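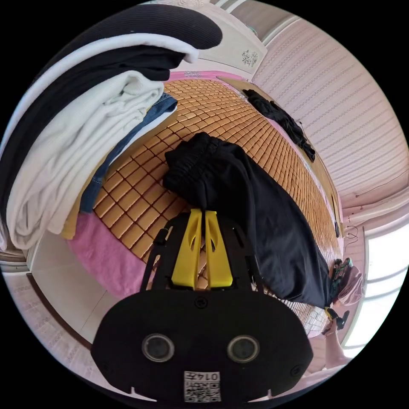 3.2 Exposure of segment revenue to currency translation

Reported segment revenue is restated at constant exchange rates before any comparison between years is made. The sample covers 18 mid-sized manufacturers with consumer and industrial divisions, each of which publishes quarterly results by segment. Consumer divisions are divided into apparel, home textiles and household goods. The apparel group is limited to basic items such as the black pants with a gathered elastic waistband in Figure 4, where styles change little from year to year and list prices can be compared directly. Fashion lines are left out, as their prices move with the season and would mask the currency effect. Where a firm reports apparel and home textiles as one segment, the split given in the notes to its annual report is applied to all quarters of that year.

Figure 4. Basic apparel category, elastic-waist pants.

Two firms, Dewulf and Perkier, account for a large share of the foreign revenue in the sample and are treated separately. Dewulf invoices its export customers in dollars and carries most of its costs in the same currency. A stronger dollar therefore reaches its results through lower order volume, with a lag, and the translation effect is close to zero. Perkier invoices in local currency through its sales offices and converts at the quarterly average rate. Its reported revenue falls in the same quarter in which the dollar rises — before any change in volume can be observed. Pooling the two firms would produce an average that describes neither.

Hedging gains and losses are removed from segment earnings wherever they are disclosed. In 4 cases the disclosure was made only at group level, and the amounts were allocated to segments in proportion to foreign sales. This follows the procedure set out by Toon Smits in his earlier work on the Wernton panel, with one change: sales between divisions of the same group are excluded from the base. Keeping them in overstates the exposure of industrial divisions, which ship intermediate goods to plants abroad.

Price data at the item level come from the Cornemham wholesale lists and contain 130 product codes. Codes that were dropped and later reissued for a different product were matched by hand. Codes with a gap of more than 2 quarters were discarded, and no values were interpolated. The remaining series were deflated with the index for the country of sale. Results for the apparel group are reported first, followed by the industrial divisions, for which volume data are less complete — several firms publish tonnage only once a year.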